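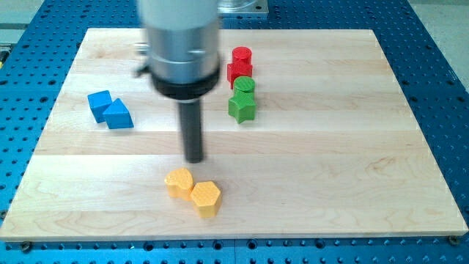

Minutes taken by Afroza Bandara, Secretary

Kurham Leisure and Squash Club
Members' meeting, held in the upstairs bar, December

In the chair: Bongani Zulu
Also present: Tibor Kozma (courts), Karabo Tshabalala (classes and pool), Ah-rin Sung (membership), Afroza Bandara (minutes), and those members who signed the sheet. One member signed it as "Jahangir". He is recorded as present under that name.

The chair opened the meeting at 7.10pm, the advertised time being 7pm and the quiz machine having refused to be switched off.

1. Minutes of the last meeting
Agreed, with one correction. Under item 4, "the sauna is a disgrace" should read "the sauna door is a disgrace". Tibor Kozma said he was happy with either.

2. Matters arising
The sauna door has been rehung. It now opens fully but does not close fully. The joiner has been asked to come back.
The lost property cupboard was cleared as agreed. One left trainer has been kept back at the request of a member who says he has the right one at home.
The letter to the council about the streetlight by the bottom car park was sent. The council replied thanking us for our interest in parking.

3. Opening hours over the winter
Karabo Tshabalala proposed that the pool open at 6am on weekdays from the new year, in place of 6.30am. The early swimmers have been asking for this since the spring, generally while standing outside the door.
A member asked who would be letting them in. Karabo said she would do the first month herself and see how she felt. The chair asked that her feelings be brought to the next meeting.
Ah-rin Sung asked whether the showers would be warm by then. Tibor said the boiler timer could be moved back half an hour by anyone who could find the manual. The manual was found during item 5, under the dartboard.
Carried, with one against. The member against said he did not swim and lived nowhere near the pool but disliked the principle.

4. Court booking
This item took up most of the evening, as it has at every meeting since we moved to the Lumska booking system.
Tibor reported that bookings now open at 8pm, 2 weeks ahead, and that the peak courts are usually gone by 8.01pm. He has been accused of favouring the league players. He wished it minuted that he is a league player and cannot get a court either.
Points raised from the floor:
Members are booking under their children's names. One of the children is thought to be a baby.
Members are booking and not turning up. Tibor has a list of these and offered to read it out. The chair thanked him and said there was no need. Several members said they would like to hear it. The chair moved on.
The screen in reception shows the courts in a different order from the doors. Ah-rin said that Lumska number them from the left and the club has always numbered them from the bar.
The old paper sheet was better. This was said by four people, more or less together.
After discussion it was agreed that anyone who misses two bookings in a month without cancelling will lose peak booking for the month following. The member known as Jahangir asked if this applied to events before tonight. It does not. He voted in favour.
It was further agreed to change the numbers on the doors, as Lumska would charge to change the ones on the screen. Tibor to buy numbers.

5. The Makhubela Shield
The annual match against Kekuvel was lost again. Tibor described it as close. The chair, who watched, asked that the word "fairly" be put in front.
Kekuvel have asked for the shield to be engraved, our name having been left on it from the last time we won, when there was still room. Agreed that we pay half. There followed some talk about the teas, which Kekuvel do very well. Karabo will ask for the recipe for the cheese scones without giving away that ours come in a packet.

6. Fitness classes
Karabo reported that the circuits class is full at 20 and that people are waiting in the corridor in the hope of somebody pulling a muscle. A second session will be tried at lunchtime.
Gentle Stretch will be renamed, as two new members found it nothing of the kind. Suggestions to Karabo by the end of the month. Those called out at the meeting have not been recorded.

7. Membership and money
Ah-rin reported that membership stands at roughly 1000, counting juniors and those who pay but have not been seen. She asked that no effort be made to contact the latter in case it reminds them.
Subscriptions will stay as they are until the summer. There was applause, the only applause of the evening.
The new towels were queried on grounds of size. Ah-rin said they were the size that had been ordered. A member held one up against himself and the point was taken.

8. Any other business
The vending machine is giving out crisps for the price of water. The chair asked that it be mended. It was noted that no one had written down the supplier's number.
Would whoever parks across the bike rack please stop. The chair looked at no one in particular for some time.
Tibor asked for a vote of thanks to the bar staff for staying on. Carried by all.

Meeting closed at 9.35pm.

Actions
Tibor Kozma: door numbers; boiler timer; joiner.
Karabo Tshabalala: early opening; lunchtime circuits; scones.
Ah-rin Sung: notice to members about missed bookings; engraving.
Bongani Zulu: vending machine.
Afroza Bandara: these minutes.

Next meeting 7pm, upstairs bar. Corrections to the Secretary in writing, please, and not through the changing room door.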